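Flestitura Everyday Dinnerware – Mixed Colours
Sold by the piece, or in a set of eight plates and two bowls
Stocked at Ganalcombe

We have sold a lot of white plates over the years and have nothing against them, except that they look like a hospital cafeteria and show every scratch. Flestitura is what we sell to people who have given up on matching. The plates come in colours that don't coordinate on purpose, and the bowls follow along behind.

The glaze is glossy on the inside and a little uneven, so two bowls in the same green will be near relatives and no closer. If you want them identical, the Elel range is one shelf down and very well behaved.

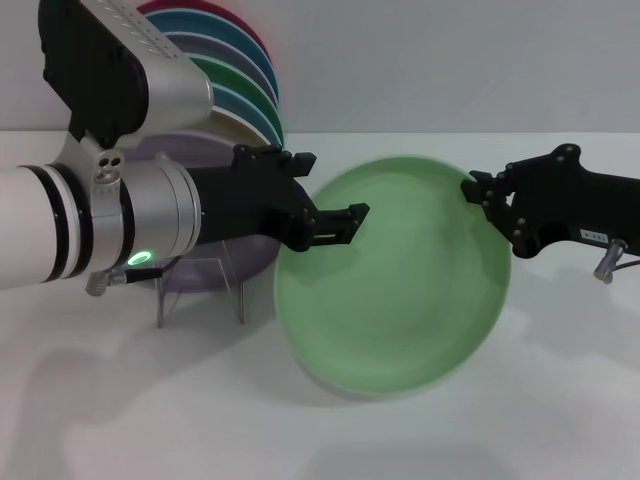
Can I put the bowls in the microwave?
Reheating is fine, and the rim stays cooler than the middle for the first couple of minutes. After that it catches up, so keep a tea towel handy. Please don't put them under the grill or on a burner. One customer tried the burner and wanted to discuss it with us at length.

Sizes and prices
Dinner plate, 27 cm: $13 each
Bowl, 18 cm: $13 each
Set of eight plates and two bowls: ask in store, as it depends which colours are left
Wire dish rack: $39, sold separately, and yes, we know

Colours
The range changes a bit with each delivery. The September shipment brought in more blues and purples than anyone ordered, along with the speckled lavender that people either walk straight past or buy six of. Red sells out first. Beige sells out last, then gets asked for the week after it's gone.

We can't hold single colours for you, but we will split a set if you're only replacing a breakage. Bring a piece of the old plate if you still have one. Describing a green over the phone has never once gone well for us.

Storage
A stack in the cupboard works, up to a point. The point is usually the day you want the plate at the bottom. Stood on edge in a rack they take up less bench than you'd think, and you can pull out the colour you're after without unloading the lot. Families with small children will already know that the colour you're after is a matter of law. 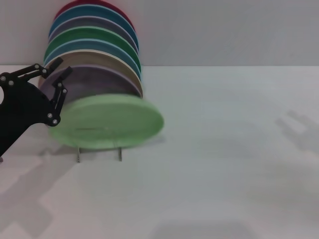
A rack also saves the foot rings from grinding away at the glaze of whatever is underneath, a habit stoneware has when it's stacked bare. If you must stack, put a sheet of paper towel between each one. We sell felt dividers for this as well, and paper towel is cheaper.

Care
Dishwasher safe on a normal cycle. Leave a gap between pieces so the rims don't knock together – that's where nearly all the chips start. Grey marks from cutlery are metal left behind on the glaze, and a paste of baking soda and water will shift them. Steel wool will shift them too, along with the shine.

Tomato sauce left overnight does no harm to the dark colours. The paler ones will forgive you after a soak.

Delivery and returns
Flat rate of $13 within Ganalcombe, free on orders over $50. Anything that arrives broken gets replaced, provided you let us know within 2 days and send a photo of the pieces. Change-of-mind returns go back to the counter unused. We do look for knife marks.

Also from the same maker: the Ríos serving platter, back in stock in small numbers, too wide for most dishwashers and popular anyway.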